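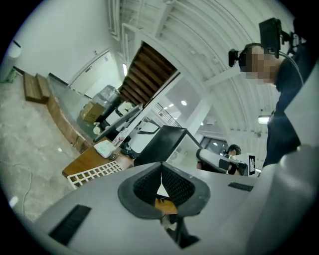 Na nossa sala, ao pé da escada: a garra de mão em primeiro plano e um braço robótico branco ao fundo.

Sobre nós

A Drullosell ensina robôs a fazer tarefas com as mãos. Com as nossas mãos, primeiro! Alguém pega numa garra, executa o gesto como o faria em casa ou na oficina (apanhar um copo, dobrar um pano, encaixar uma peça) e esse gesto passa a ser uma demonstração com que o robô pode aprender. Começámos com 2 garras e uma mesa emprestada, e ainda hoje adoramos a parte mais simples do trabalho: repetir, ajustar o pulso, repetir outra vez.

Trabalhamos de duas maneiras. Na demonstração direta, a pessoa segura a garra e faz a tarefa ela própria, sem robô nenhum pelo meio. Na operação remota, conduz um braço à distância e tem de se habituar ao ritmo dele, que é mais lento do que o nosso – quem chega de novo estranha sempre um bocadinho na primeira manhã, e à tarde já anda a pedir tarefas mais difíceis.

O nosso maior projeto até agora chama-se Nivton e junta tarefas de bancada: abrir, fechar, arrumar, passar de um lado para o outro. Em maio chegámos às 2.000 demonstrações gravadas, e 1.615 passaram na revisão. As outras ficaram de fora por pressa, por um dedo mal colocado, por um objeto que escorregou, e também essas nos deram que pensar.
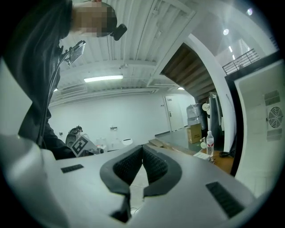
A revisão é feita por quem grava, em grupos de 4 pessoas, e gostamos muito que assim seja. Quem passou a manhã a fazer um movimento percebe logo quando ele saiu torto! Às quartas-feiras trocamos de posto: quem costuma operar à distância pega na garra, e quem anda de garra na mão vai para os comandos.

Partilhamos métodos com a equipa da Dönmez, que nos ajudou a escrever as primeiras instruções de gravação, e estamos a preparar com a Cunton uma série nova sobre arrumação de cozinha (tampas, talheres, caixas que nunca encaixam à primeira – estamos mesmo entusiasmados com esta).

Recebemos escolas e estudantes de engenharia que queiram experimentar. Não é preciso saber programar, basta ter paciência e vontade de repetir. Escrevam-nos pela página de contactos e digam-nos que tarefa gostariam de ensinar.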